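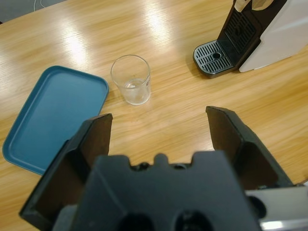
Figure 1. Blue tray and clear glass on a wooden table.

Where the Veterans' Rent Fund Goes: A Review of Sarken County Records
Ieva Sproģis and Gediminas Butkienė
Public Policy Project, final report
22 April 2025

1. Background

Sarken County runs a small rent fund for veterans who are behind on payments or trying to move out of a shelter. It is paid for by a county property levy and managed by the Veterans' Office in Cesach. A veteran can get up to $500 toward a deposit or back rent, one time only. The application is a paper form, and it has to be turned in with a copy of discharge papers and a letter from the landlord.

We picked this fund for our project after reading the county board minutes from December. A speaker at that meeting said veterans were being approved for help and then losing the apartment before the check arrived. The board thanked the speaker and went on to the next item. We wanted to find out if the records backed up what was said.

2. Questions

How long does it take from a complete application to a check? Are people who apply in Vanard treated the same as people who apply in Cesach? What happens to applications that are marked closed without payment?

3. What we did

We filed a records request with the county clerk for the fund's application log, with names and addresses removed. The first reply was a denial on privacy grounds. We asked again and listed the exact columns we needed, and this time the log came as a scanned PDF. It had 383 entries. Gediminas typed them into a spreadsheet and Ieva checked each page against the scan. We left unreadable dates blank.

We also talked with 15 people who had applied to the fund. We met them through the Trevor Street drop-in center in Vanard. They were told they could skip any question, and we do not use their names. One interview was by phone.

The office manager in Cesach answered written questions by email but did not want to be interviewed.

4. Findings

4.1 Processing time

The county's own policy says a complete application will be decided within 5 business days. The log shows that this mostly happens. The decision is not the slow part. After approval, the file goes to the county finance department, which prints checks on its own schedule, and the log has a separate column for the date the check was mailed. The gap between those two dates was often several weeks. The policy does not set any limit for this second step, and the public report the office gives to the board covers only the first.

So the board has been told that the fund meets its target, and that is correct as far as it goes.

4.2 Cesach and Vanard

Forms turned in at the Vanard branch are carried to Cesach by county courier. They are not stamped as received until they get to Cesach. The log therefore cannot show how long a Vanard form waited. Four of the people we interviewed said they had been told in Vanard that their form was "in the bag" for the next trip. We could not check this against any record.

4.3 Closed without payment

The log gives a reason code for closed files. The most common one was a missing landlord letter. Several people told us the landlord would not write a letter for a tenant who had not signed a lease yet, and would not sign a lease without the deposit. One man said he asked the office what to do and was given a second copy of the same form.

The next most common code was "no contact." The office sends its notices by regular mail. Some applicants were living in a car or a shelter at the time, and two told us they found out about their approval only when they went back in person.

5. Limits

The log covers one budget year. Our interviews all came from one drop-in center, so people who got help quickly and had no reason to visit may be missing. We did not speak to any landlords. The scan also had a page out of order, which we fixed by entry number.

6. Recommendations

The office should report the date the check was mailed along with the date of the decision.

Vanard should stamp forms when they are handed in. The branch already has a date stamp at the front counter for other county business.

The county should accept a signed offer of tenancy or an email from the landlord in place of the letter.

Applicants should be able to choose a phone call or text for notices.

We sent a draft of this report to the Veterans' Office and the finance department. The Veterans' Office corrected our description of the reason codes, and we made that change in section 4.3. Finance had not replied when we turned this in.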